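Three weeks with the Cidero arm rental

I said back in January that I'd write up the Cidero rental once we'd had it long enough to have opinions, and then I forgot, and then two people emailed to ask. So! We've had it three weeks, and I have plenty of opinions.

Quick recap for anyone new. Our little office in Drerstead wanted to have a go with robot arms without buying any, and Cidero will lend you a set by the month with the leader arms, cables and software included. You hold the leader, you move it about, and the arm on the table copies you. It's £574 a month plus a £291 deposit, and the deposit made me gulp a bit. I looked at Kiltora too, but they wanted a six month minimum and we weren't ready to get engaged.

Delivery was two very heavy boxes. Petronella Zulu and I did the setup between us, and it took a whole afternoon, mostly because page 26 of the manual has the power leads labelled the wrong way round (I've told them, they were nice about it). 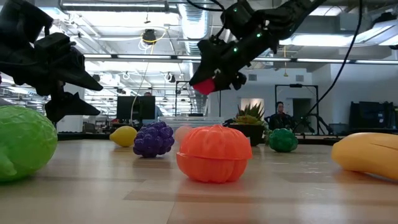
The props pack is an extra, and I nearly skipped it. Another £174 for toy groceries felt cheeky. I caved, and I'm glad, because the shapes are a proper mix. The broccoli has that knobby top to get hold of, the grapes are all shiny little bumps, and the pumpkin is a fat round thing with ribs, so you can't come at them all the same way. My favourite is the lemon. It's small and I feel clever when I get it. My one moan is that there's no spare bag to keep it all in, so find yourself a tub.

What about actual driving? Easier than I'd feared. I was hopeless for the first hour, then something clicked and I stopped thinking about my elbow. Refilwe Ndlovu picked it up in minutes and has been unbearable ever since. 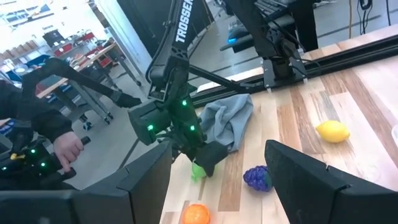 Comfort matters more than I expected when you're at it for a whole morning. The leader has a decent handle you can get your hand properly round, and the lights on it are bright enough to catch your eye while you're watching the table. Cloth is still my nemesis, mind you. A crumpled one like the blue-grey one next to the gripper there is far harder to plan for than a lemon, and I usually leave it till I've had a coffee.

Support has been good — a real person, same day, every time. The software is fine but it logs you out if you wander off for lunch, and the invoice came twice. We're keeping it another month. Visser do a similar deal with a shorter notice period, and I've asked them for a quote, so I'll post the numbers when they come through.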